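Pre-Purchase Checklist for Used Retro Consoles, With Our Comments

Updated March 15, 2018

We love a good second-hand find at Feltau, and every August the Gultatport swap meet fills up with them. Old consoles are tough little machines, but they do age, and a dodgy power brick can spoil a great evening (or your carpet). Run down this list before you plug anything in. Our notes sit under each point.

1. Power supply matches the console
Check voltage, current and plug polarity against the label on the console itself. Comment: the Heo 328 is the one to watch! Its plug fits three other machines on our shelf, and the polarity is reversed on two of them.

2. Cord and plug intact
Run the whole cord through your fingers. Cracks, kinks, tape or bare copper all mean a fail. Comment: the weak spot is right where the cord enters the brick. Bend it gently and look.

3. No burnt or fishy smell
Sniff the vents with the unit unplugged. Comment: a fishy smell often points to leaking capacitors. These can be replaced, and a recapped console is a joy, but leave the power off until it's done.
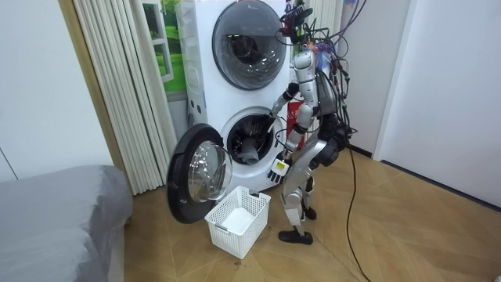 Photo: Hekex press kit

4. Case screws all present
Comment: missing screws tell you somebody has been inside. That can be great news if the work was neat, so ask what was done and whether there are pictures of the board.

5. Cartridge slot clean and straight
Use a flashlight. Bent pins, green crust and old soda are the usual suspects. Comment: we clean contacts with isopropyl alcohol on a cotton swab and let everything dry fully before testing. Please don't blow into the slot, however good the memories are.

6. Controller ports tight
Plug in, wiggle, unplug. Comment: a little play is fine. If the whole port moves, the solder joints need attention.

7. Battery compartments
Open every one, including the light gun and the memory unit. Comment: white powder on the springs is old battery leakage. Gloves on, wipe with a bit of white vinegar, then dry it well.

8. First power-on
Stay in the room. Put the console on a hard surface with nothing covering the vents, and run it for 40 minutes with a game you know well. Comment: our favorite step, obviously. Warm is normal, too hot to keep your hand on is a fail.

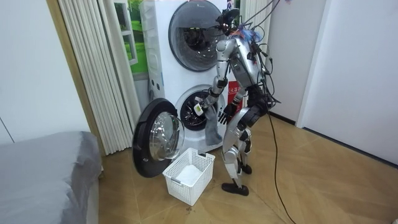
Can I use a modern universal adapter with an old console?
Only if its voltage and polarity match the label exactly and its current rating is the same or higher. Check the setting again each time you switch machines.

9. Picture and sound
Look for rolling lines, hum or dropouts while you move the video cable. Comment: swap in a cable you trust before you blame the console.

10. Save function
Save, switch off, wait, load. Comment: a dead save battery is a small repair, so don't walk away from a lovely cartridge over it!

We've put 200 consoles through this list and failed 13 of them at step 1, so that's still where we start. Mark each line pass, fail or recheck, and keep the sheet in the box with the machine.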